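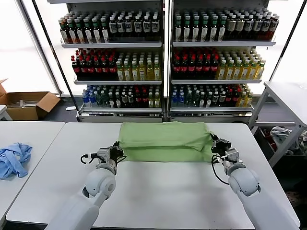 Figure 1. A light green cloth folded over on itself at the far half of a white work table, with stocked beverage shelving behind.

Nestdale Institute
Hospitality Services and Textile Care
Unit 8: Folding Flat Linens
Instructor: Nanami Tanabe

Scope of the unit

This handout accompanies the second lecture on flat linens and is to be read before the practical session. It covers table cloths, bed sheets and plain covers without elastic. Fitted sheets are treated in Unit 9. Students who missed the lecture on fabric care should review the Unit 7 handout first, as the terms grain, selvage and hem are used below without further definition.

The work surface

A table is suitable for folding when it is smooth, clean and longer than the half-folded cloth. White or pale surfaces are preferred in this course. Lint, crumbs and stray threads show up against them and can be removed before they are carried into the fold.

The cloth is placed toward the far half of the table. The near half is kept clear and serves as the landing area for the next fold. In Figure 1 the near half is bare and the cloth lies toward the back. Students often begin with the cloth close to the body and then have no room to bring a layer forward without its dropping over the front edge.

Holding the cloth

For the first lengthwise fold, the cloth is held at its two opposite ends, left and right, at the same depth on the table. If one end is held farther back than the other, the fold will run at an angle and the hems will not meet.

Three faults should be checked at this stage.

Sag. When the ends are held and the center is unsupported, the upper layer drops in the middle. Slight sagging can be seen in Figure 1. It is corrected by drawing the ends gently apart before the layer is laid down. Pulling hard will stretch the weave and should be avoided.

Bunching. Fabric gathers where it is gripped, as at the right end in Figure 1. Take hold of the hem itself and as little of the cloth behind it as possible.

Uneven layers. A lower flap may remain visible beyond the upper layer. On a finished fold the two edges should lie together. During folding a visible flap is acceptable, provided it is brought into line before the next fold is made.

Procedure

1. Inspect the cloth on both sides for stains, pulled threads and open seams. Set aside any piece that fails inspection.
2. Spread the cloth with the wrong side up and align one long hem with the back edge of the table.
3. Fold in half lengthwise, hem to hem. Smooth from the center outward with the flat of the hand.
4. Fold in half lengthwise again.
5. Bring the left end over to the right end and smooth.
6. Repeat step 5 until the piece fits the storage shelf.
7. Turn the folded piece so that the closed edge faces outward, and stack.

A rumpled fold should be opened and begun again at step 3. Pressing wrinkles down by hand only sets them into the inner layers - they will reappear when the cloth is spread for service.

Practical assessment

Each student will fold one table cloth and one flat sheet. The assessment is marked out of 100. Alignment of hems and flatness of the layers carry the most weight; speed is not marked. The practical session meets in Room 279 on 2025-10-15. A second sitting is held in April for students with an approved absence.

Please bring clean, dry hands and remove rings and bracelets. Table cloths and sheets are supplied by the Institute and must be returned to the linen cart, folded, before leaving.

Questions for discussion

Why is the closed edge turned outward on a storage shelf?
How would the procedure change for a round cloth?
At which step is a crooked first fold easiest to detect?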